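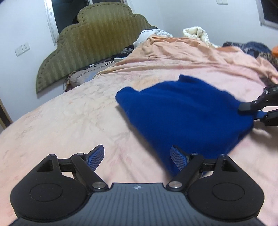

The Coughlan Reading Journal for Middle Grades
Reviewed Thursday, July 26, 2018

My son is going into sixth grade and reads all the time, but ask him what a book was about and you get "it was good." His teacher for next year, Ms. Ma, sent home a summer list with 15 titles on it and a note asking for a written response to at least six. That was how we ended up with the Coughlan journal. I paid full price for it at our local bookstore.

It's a spiral-bound book with a stiff cover. Each title gets a two-page spread. On the left there's room for the author, the dates you started and finished, and a short summary. On the right are prompts, and these change from spread to spread. One asks which character you would trust with a secret. Another asks you to copy out a sentence you liked and say what it does. There are 34 spreads, enough for a school year unless you have a very fast reader.

The prompts are the best part. We tried the Arkard book log last year and every page asked the same things (favorite part, least favorite part, how many stars). By the fourth book he was writing one word per line. With this one he has done seven spreads so far, and the answers have gotten longer. For a mystery he had just finished, he used up the whole right page explaining why he thought the narrator was hiding something and then wrote up the side margin.
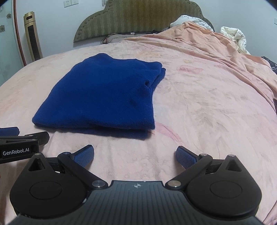
Blue on the pink sheets.

Some things I would change. The summary box is too small for a kid with big handwriting. Mine prints large and runs out of space before he gets past the first few chapters. The lines are narrow too, closer to what you'd find in a high school notebook. For a book that says ages 9 to 12 on the back, that seems off.

The spiral is on the loose side. A few pages near the front have started to catch when you turn them, and we've only had it since school let out. The paper itself is fine. Gel pen doesn't bleed through, but marker does.

There is a section at the back called "Books to Try," with short write-ups by a school librarian named Malachy Breathnach. I expected filler and it's a decent list. It leans toward mysteries and friendship stories set in the present day, with a few fantasy series and not much nonfiction. Graphic novels get half a page. If your child mostly reads those, as my daughter does, the prompts will need some bending, although she did a couple of them out loud with me and they worked well enough.
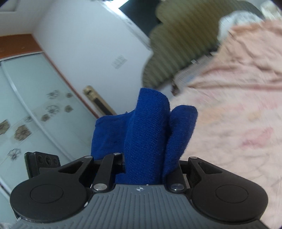 As for when to use it, we settled on right before lights out. He reads, then writes for ten minutes or so with the journal on his knees. I tried making it a morning job and that lasted two days. I also don't correct the spelling. The introduction suggests leaving it alone, and I think that's why he still shows me what he wrote.

One warning about the sticker sheet in the back pocket. The stickers are meant for marking favorites, but they peel up at the corners by the next day. We gave up and he draws a star.

I'd buy it again for a reader between about nine and eleven with fairly neat handwriting. For a younger child, look at the Kultitz version, which has wider lines and fewer questions per book. Older kids may find the cover a little young for them. My niece is thirteen and wouldn't take it to school, though she did borrow a page of prompts.

Four out of five. It loses one for the binding and the narrow lines. He has two more books to get through in August, and I'll update this if the spiral gives out before then.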